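The robot does the reach, and the rest of the job moves

Discussions of automation at our kind of site tend to begin with a headcount. I understand why, having sat through several of them, but the headcount at Lunddale has hardly moved since the first picking cell went in, and the work has changed a great deal. I would like to describe what changed, in the order the people on the floor noticed it, and then argue for three adjustments that cost little.

Lunddale handles returns and mixed small goods for a group of household retailers. Goods arrive unsorted in deep bins. Until two years ago a person stood at each bin, picked out an item, looked it over, scanned it and put it on the correct belt. Now 4 of the lines have a robot arm at the bin. The software that selects the grasp is called Arby, and it was set up by an outside integrator, Grekau, whose engineers were on site for most of one winter and now visit when called.

The old job was a single job on paper. In practice it was a chain of small decisions made so quickly that the pickers themselves could not list them. When Iolanda Brito was asked to write down how she sorted a bin, she produced half a page. When someone sat next to her for a shift and took notes, the list ran to 51 separate checks, among them the feel of a cracked lid and the smell of a leaking bottle. The robot cell took over one of these, the reach. Everything else was either dropped, moved to a downstream station, or left with the person now called the cell attendant.

That redistribution was never planned as such. The project documents specify cycle time, payload, guarding, floor loading and network drops. They contain one paragraph on staffing, which says that an attendant will "clear exceptions." An exception is any event in which the arm stops and waits. The paragraph does not say how an attendant is supposed to know what kind of stop it is, or what to do about the goods that pass through without a stop and should have had one.

The range of goods is the main source of difficulty. A bin of identical cartons is a solved problem, and has been for a long time. A bin holding fruit, a bowl and a divided container is a different matter, as each shape asks for a different approach angle and a different closing force. Thin-walled bowls flex. Anything translucent can confuse depth sensing. Round items roll when a neighbor is lifted, so the plan computed a moment earlier no longer matches what is in the bin.

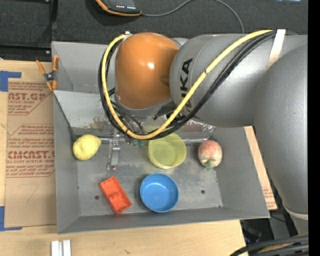
A person handles this variation without reporting it. A cell handles it by retrying, and after a set number of failed attempts it stops. On our lines the limit is 3. Ladan Kazemi, who runs the second shift, asked for it to be raised to 5 during the September peak, and the stops did go down. Damage went up, mostly in soft goods and thin plastic, and the limit was put back. I mention this because it shows where the skill is now. Setting a retry limit is a judgment about how much an item can take, and pickers used to make that judgment by hand, item by item. Now it is made once, for everything, by whoever has the password to the parameter screen.

The attendants do not have the password. This is the first point at which I disagree with how the site is run. The reasoning given is that uncontrolled parameter changes make faults hard to trace, and that is correct. But a change log with a name and a time against each entry would satisfy the requirement. Severino Montes has attended the same cell since it was commissioned. He can tell from the sound of the arm slowing near a bin wall whether the next grasp will fail. At present he can act on that knowledge in one way, which is to press stop, and every stop he makes is counted against his line.

The second point concerns pace. Manual picking was tiring in a regular way. Backs and shoulders suffered, and the injury log reflects it. Attending a cell is physically lighter and I do not want to understate that. Joyce Mabula, who had a shoulder operation the year before the change, says she would not still be employed here otherwise. The load has shifted to attention. A cell may run for a long stretch with nothing to clear and then stop repeatedly within a few minutes, usually when the bin is low and the remaining items have slid against the walls. One attendant covers two cells. When both run low together, the attendant is late for one of them whatever he or she does. The scheduling system treats the two cells as independent and staggers nothing, although bin fill level is already measured and available on the network.

The third point is training, and here I think the effect will be slow and hard to reverse. Current attendants are good at the job because they were pickers. They know which container has a brittle rim and which fruit bruises under a thumb. A new hire begins at the cell and handles only the items the robot has refused, an odd sample to learn from. Ladan Khosravi, who trains new staff, has asked for a two-week rotation on the remaining manual line before anyone is assigned to a cell. The request is pending. The manual line, meanwhile, is scheduled for conversion under the project the planning office calls Tănase, and the specification for that project again contains one paragraph on staffing.

What I would ask for is modest. Give attendants logged access to a limited set of parameters: retry limit, closing force within a safe band, and the order in which bins are fed. Stagger the bins by fill level so that two cells on the same attendant do not run low together. Keep one manual line open as a training line, and charge its cost to the automation budget, where it belongs.

None of this requires new hardware, and most of the software exists in the system we already pay for. It does require that the attendant's work be specified with the same care as the arm's. For each cell we hold a document giving reach, speed, payload and maintenance interval. The equivalent document for the attendant would have to list what is checked, by whom, with what authority and in how much time — and when I tried to draft one last spring, I could fill in only the first column.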